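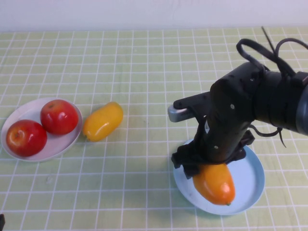

Syafiqah Sumampouw asked whether a pepper belongs with the vegetables, because that is the shelf it sits on in the shop. The shop and the science book answer this in different ways, and both answers are correct in their own place.

Fruits, vegetables and how to sort them

A scientist who studies plants is called a botanist. To a botanist, a fruit is the part of a plant that grows from a flower and holds the seeds. An apple is a fruit by this rule. A pepper is also a fruit by this rule: it grows from a small flower, and it has flat, pale seeds inside.

A cook sorts food by taste and use. Sweet things eaten as a snack or a pudding are called fruit. Things eaten in a salad, a soup or a stew are called vegetables. A pepper goes in the salad, so the cook calls it a vegetable.

The parts of an apple

Skin. This is the thin outer layer. It has a natural wax on it, which slows down the loss of water.

Flesh. This is the thick part that we eat. It is mostly water, with some sugar.

Core. This is the tough part in the middle. If an apple is cut in half across its width, the core shows a star with 5 points. Each point is a small chamber where seeds can form.

Stem. This joined the apple to the tree. It sits in a dip at the top. At the opposite end are the dried remains of the flower – another dip, often with tiny brown leaves in it.

Why colours change

Many fruits are green when they are young. The green comes from a substance called chlorophyll. As the fruit ripens, the chlorophyll breaks down and other colours appear. Yellow and orange come from carotenoids. The red in apple skin comes from anthocyanins, and sunlight helps the skin to make them.

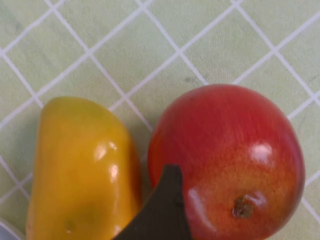
Does a redder apple always taste sweeter? Colour alone does not tell you. Some kinds of apple stay green and are still sweet when they are ripe, and some red ones are sour.

Sorting at home or in class

You will need a few pieces of fruit or vegetable, a plate and a sheet of paper. Model food will do for sorting by colour and shape, but only real food can be cut open to look for seeds.

1. Draw 2 columns on the paper. Label them "Botanist" and "Cook".
2. Pick up one item and write its name.
3. Ask an adult to cut it open. Look for seeds.
4. Write "fruit" or "not a fruit" under Botanist.
5. Write "fruit" or "vegetable" under Cook.

Try a cucumber, a carrot and a tomato. The carrot is a root, so it is not a fruit in either column. The cucumber and the tomato are fruits to a botanist – most cooks put them with the vegetables.

Wash your hands before and after. Seeds can be dried on a paper towel and kept in an envelope with the name written on it.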